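Flumport Community Board > Halls, Clubs and Venues > Echo in the Rellstead Street hall

saadet_b
Posted 3 Feb 2019
Has anyone dealt with a bad echo in a big plain room? Our choir moved into the Rellstead Street hall in November and the sound is awful. Hard floor, white walls, white ceiling, nothing soft in there at all. The altos can't hear the tenors and anything quick turns to mush. We've got $700 to spend and the lease says no screws in the walls.
Saadet Bilgin

gumtree_lane
Curtains. Heavy ones, full height, on freestanding rails. Our drama group did the long wall of a school gym and it made a big difference to speech. Try the theatre hire places for second-hand wool ones.

Mortlock
Curtains only take the top off. You'll lose the sparkle and keep the boom, and then it sounds like singing in a cupboard with a drain under it. You want thick absorbers, 100 mm at least, and you want them up high. The ceiling is your problem.

gumtree_lane
She can't screw anything to the walls, so I doubt they'll let her hang things off the ceiling.

Mortlock
Then ask. Most landlords will allow hooks on existing beams if somebody insured puts them in. Worth a phone call before spending the lot on drapes.

anas_elf
I run a Saturday language class in a similar sort of hall. We built 9 panels out of timber frames, insulation batts and calico, and stood them on feet along two sides. They get stacked in the storeroom afterwards. Cheaper than curtains by a long way. Wear gloves and a mask when you're cutting the batts, and wrap them properly so the fibres stay put.

saadet_b
How heavy are they? A few of our members are in their eighties and everyone helps set up.

anas_elf
One person can carry one, but it's awkward in a doorway. If I did it again I'd make them narrower and put a handle on each side. Ours are as wide as the batts because I was being lazy with the saw.

Kestrel5
Before you buy anything, move the choir. We sang in a church hall for four years facing down the length of it and it was horrible. Turned side on, closer to the wall, in a tighter curve, and half the trouble went. Didn't cost a cent.

Mortlock
Moving closer to a bare wall gives you a strong early reflection. I wouldn't.

Kestrel5
Singers like an early reflection, Mortlock. It's how they hear each other. The late mush is the bit they hate. Orchestras might be another matter.

Mortlock
Fair point for singers. I mostly do bands. I'd still put something thick behind the audience end.

gumtree_lane
Carpet offcuts under the choir as well? The Vedum warehouse sells the ends of rolls.

Kestrel5
No, leave the floor bare under the choir. It'll feel dead to them and they'll push.

saadet_b
Thanks all. We'll try turning side on at the next rehearsal and I'll ask the agent about hooks. If that isn't enough we'll build four of Anas's panels, narrow ones, and see how they go. Our conductor, Mr Mac an tSaoi, is against carpet too, so that's settled.

anas_elf
Happy to lend you the cutting list. I'll send it through by message. 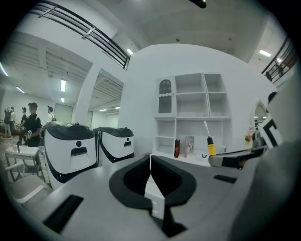 White walls, white ceiling, plenty of light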